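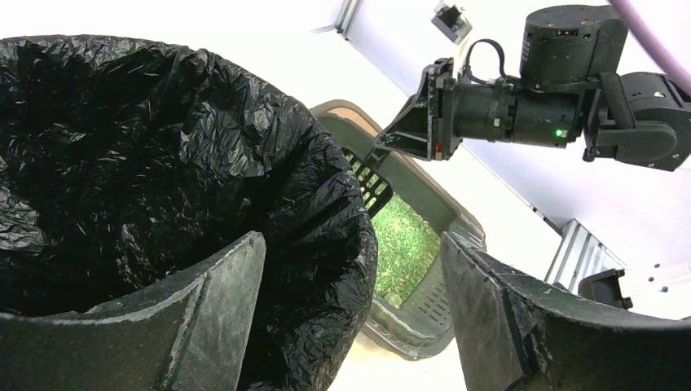 *A round bin with a black liner. Household rules on liners are among those changing in Bralen.*

**Bralen rewrites its cat litter rules, again**

Cat owners in Bralen will have to put used litter in the general waste from August, reversing guidance that told them to put some of it in the garden waste, which had itself reversed guidance telling them to put it in the general waste.

The district's waste office set out the change in a leaflet that began dropping through letterboxes this month. It runs to 12 pages. Cats appear on the cover and not again until page 3, after a foreword on the importance of keeping things brief.

Under the new rules all litter, whatever it is made of, must be bagged, tied and placed in the grey bin. Plant-based pellets, which owners had been encouraged to tip in with the hedge clippings, are no longer welcome there. Nor is the paper sort, which a previous leaflet described as "ideal". Clay litter stays where it always was, and its users have been rather smug in the queue at the Romaniuk Road pet shop.

Henrik Wiegand, who runs the waste office, said the old system had asked people to make a judgement about their litter, and that the judgements had been varied.

"We found plant litter in the grey bins, clay litter in the brown bins and, on one street, both sorts in the glass bank," he said. "I would describe that as feedback."

More formal feedback came through a consultation over the winter, which drew 661 replies. The office's last exercise of the kind, on the future of the bypass, drew fewer. Most of those who wrote in about litter wanted one rule for everybody. Several wanted it to be their own. One reply concerned a tortoise and has been passed to another department.

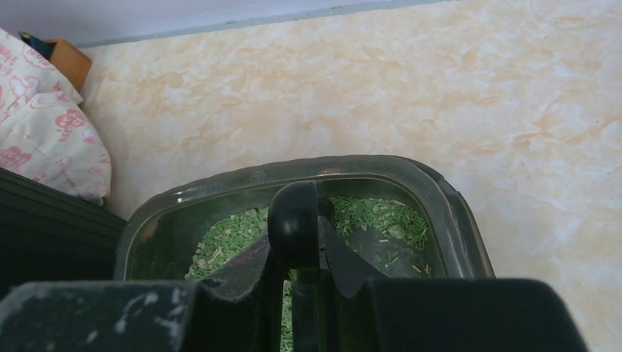 *Green pellets in a translucent container. Plant-based litter will no longer be taken with garden waste.*

The trouble appears to have started with the word "compostable", which the earlier guidance used freely. Stamidard, the contractor that collects the brown bins, takes them to a site outside town where the contents are turned into soil improver and sold back to some of the people who filled them. The firm says it is happy to take anything that grew in a garden. It is less happy about anything that has been through a cat.

A spokeswoman for Stamidard said loads had been turned away at the gate over the spring and sent for burning at the district's expense. She declined to say how the loads had been identified, beyond remarking that it was not difficult.

Owners who followed the old advice are not all pleased. Maksym Didenko has 2 cats and switched to plant pellets when the brown bin scheme was introduced. It took the cats most of a year to accept them.

"They went on the bath mat in protest," he said. "I wrote to the office at the time to tell them how well it was going, as a citizen. Now I'm told I might as well have stayed with clay. I haven't mentioned it to the cats."

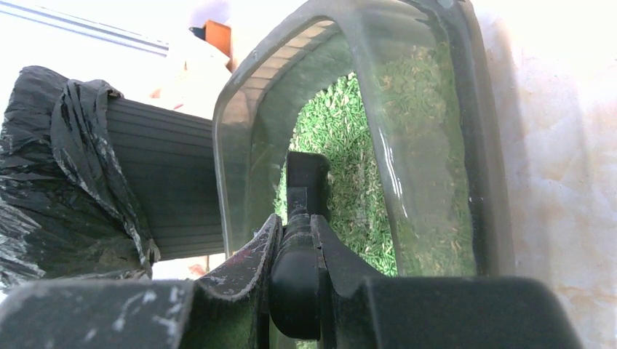 Mr Didenko has asked whether households that changed over in good faith could have a discount on the larger grey bin. The office has said it will consider the matter, and has pointed him to a form. The form asks for the number of people in the household and has no box for anybody else.

There is also the question of liners. Compostable caddy bags, which the office gave away by the roll last year, are too thin for the job and must not be used for litter. Any ordinary bin bag will do, provided it is tied. The leaflet devotes a diagram to tying, in which a pair of disembodied hands makes a knot that no one at this newspaper has managed to copy.
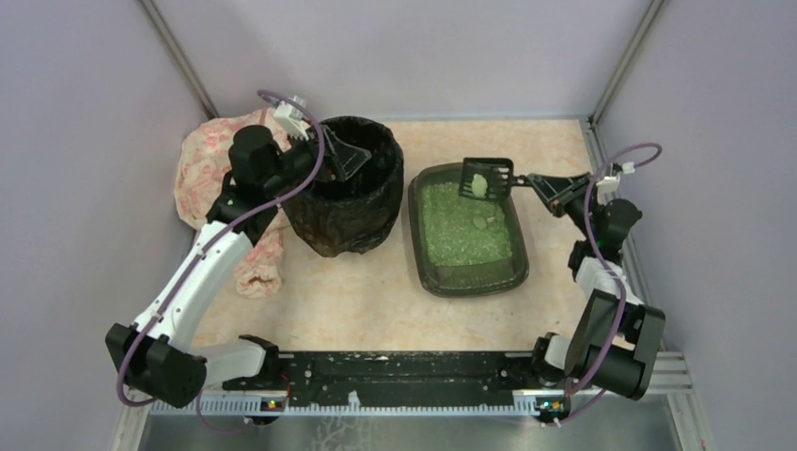 Local shops expect to do well out of the confusion. Clillico, which sells pet supplies from a unit behind the station, has brought forward its summer promotion on trays and scoops, and its manager reports brisk interest in mats. Her view is that owners who have to think about litter soon start thinking about the corner it sits in. There is plainly some appetite for doing the thing properly: a litter set-up on a beige mat with a faint pinkish marbling, against lavender walls, is better decorated than the waste office's reception, where the leaflets are stacked beside a broken fan.

The rules take effect with the first grey bin collection in August. Replacement stickers for brown bin lids, showing a cat with a line through it, are being printed. A first batch was withdrawn after residents rang to ask whether cats themselves were now banned from the garden.

Rabbit owners should carry on as before until they receive their own leaflet.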